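Care of Painted Metal Containers in the Home, Kitchen and Workshop

Household Advice Service
Information for residents of Noonan and Parkov
Revised 9 May 2018

Painted and coated metal containers are found in most homes. They include bread boxes, flour bins, coal scuttles, tool trays, parts bins, garden caddies and cash boxes. With regular attention a steel container will remain serviceable for decades. This page sets out the recommended methods for cleaning, drying, touching up and storing such items. It replaces the sheet previously issued under the title "Metalware and Rust."

Before you begin

Read any label or leaflet supplied with the item. Where the instructions of the manufacturer differ from those on this page, follow the manufacturer.

Establish what the container is made of. A magnet will hold firmly to ordinary steel and will not hold to aluminum. Some grades of stainless steel attract a magnet and others do not, so the test should not be relied upon to identify stainless steel. Galvanized steel has a dull gray coating, often with a faint crystal pattern, and should not be scoured.

Paint applied to older metalware may contain lead. Do not sand, scrape or burn off paint on any item of uncertain age until it has been tested. Local health departments can advise on testing. An item with doubtful paint should not be used for food, and should be kept out of the reach of children.

Routine cleaning

Empty the container fully and shake out loose debris outdoors or over newspaper. Brush the corners with a dry, soft brush. A clean paintbrush two inches wide is suitable for most bins and trays.

Wash with warm water and a small amount of dish soap, using a sponge or cotton cloth. Steel wool and abrasive powders will dull a painted finish and should be avoided. Rinse with a second cloth wrung out in clean water. Do not leave a painted steel container to soak, as water will work its way beneath the paint at any chip or seam.

Sticky residue from tape and labels may be loosened with a little cooking oil left in place for ten minutes and then washed away with soap. Test any stronger product on the underside first.

Drying

Incomplete drying is the most frequent cause of rust in household metalware. Towel the item by hand, paying particular attention to rolled rims, hinges and the folds at the base. Stand it upside down at a slight angle in a warm room and leave it overnight before replacing the lid. A hair dryer on a low setting may be used on seams.

Where wear begins

The floor of a bin and any sloping surface inside it receive most of the contact in daily use. Goods are dropped on them, dragged across them and lifted from them. Inspect these surfaces twice a year in a good light. Paint that has only lost its shine requires no treatment. Paint that has begun to lift or flake should be dealt with promptly, before moisture spreads under the sound coating. 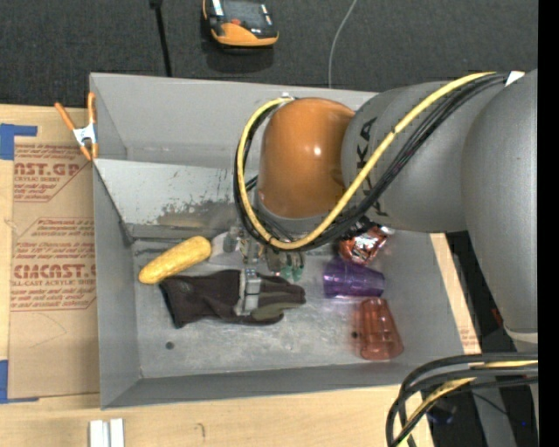 Worn and flaking paint on the angled panel of a gray metal bin.

Rims and handles also deserve inspection. The paint at these points is often thin from the start, and a chip on a rim may present a sharp edge. File a sharp edge smooth before any other work is done.

Removing light rust

The following method is suitable for small spots on bare or painted steel, where the paint is known to be free of lead.

Put on gloves and safety glasses. Work outdoors or by an open window.

Rub the spot with a paste of baking soda and water on a damp cloth. Leave it for an hour, then rub again and rinse.

If rust remains, dab on white vinegar with a cotton pad and leave it for fifteen minutes. Wipe away, rinse thoroughly and dry at once. Vinegar should not be used on galvanized steel or aluminum.

Stubborn spots may be rubbed with fine wet-and-dry paper. Keep the paper wet and confine the work to the spot itself.

Rust that has pitted the metal deeply, or that has made a hole, cannot be put right by cleaning. A container in that condition may still be used for dry kindling or clothespins, but should be retired from the kitchen.

Touching up the paint

Small chips may be touched up with a brush-on enamel made for metal. Feather the edge of the old paint with fine abrasive paper so that no ridge can be felt under the finger. Wipe away all dust and allow the surface to dry. Apply a metal primer to the bare area and let it cure for the period stated on the can. Two thin coats of enamel will wear better than a single thick one. Allow the first coat to harden before applying the second.

Enamel remains soft for some days after it feels dry to the touch. Keep the container empty for a full week where possible. In a cool basement or garage a longer period is advisable – paint cures slowly in cold air.

Ordinary enamel must not be used on any surface that touches unwrapped food. For bread boxes and flour bins, either leave the worn area bare and keep it dry, or place the food in a separate lidded jar or bag within the container.

Liners

A removable liner greatly reduces wear. Shelf paper, cork sheet and ribbed rubber matting are all suitable. Cut the liner a little smaller than the floor of the container so that it may be lifted out without force. Liners should be taken out and aired once a month. Felt is pleasant to use in a cutlery tray or cash box but holds moisture, and is not recommended for garages or sheds.

Do not glue a liner in place. Crumbs, sawdust and damp collect beneath it, and rust will advance unseen.

Kitchen containers

Bread boxes should be emptied of crumbs weekly and wiped with a cloth barely dampened with water and vinegar, provided that the interior is not bare aluminum or galvanized metal. Leave the lid open for an hour afterward.

Flour and sugar bins should be washed only when empty and refilled only when fully dry. Do not add new flour to old. A strip of masking tape on the base, marked with the month of filling, is a practical reminder.

Acidic foods such as tomatoes, citrus fruit and pickles should not be placed directly in painted or galvanized containers.

Workshop containers

Parts bins and tool trays collect fine metal dust, which rusts readily and stains the paint beneath it. Vacuum or brush them out at the close of each job. Wipe bare steel surfaces with a cloth carrying a few drops of light machine oil, and buff off the excess.

Cloths used with linseed oil or oil-based finishes can catch fire without any flame being applied to them. Spread them flat outdoors to dry, away from buildings, and follow local rules for their disposal.

Storage

Store metal containers off concrete floors, on wooden slats or a shelf. Indoor humidity below 60 percent is desirable. In a damp basement, place a moisture absorber inside each lidded container and renew it as the packet directs. Containers stacked within one another should be separated by a sheet of cardboard to prevent scratching and sticking.

Disposal

Empty steel and aluminum containers are accepted as scrap metal at the Gidell and Ukach recycling yards. Remove liners, wooden handles and any contents beforehand. Leftover paint, primer and solvent are household hazardous waste and should be taken to the marked counter at the Gidell yard in their original cans, with the lids secured.

Related sheets

Sheet 183: Cast Iron and Carbon Steel Pans
Sheet 184: Painted Metal Containers (this sheet)
Sheet 185: Brass, Copper and Pewter
Sheet 191: Damp in Basements and Garages

Printed copies may be requested at the Noonan and Parkov service desks during normal opening hours.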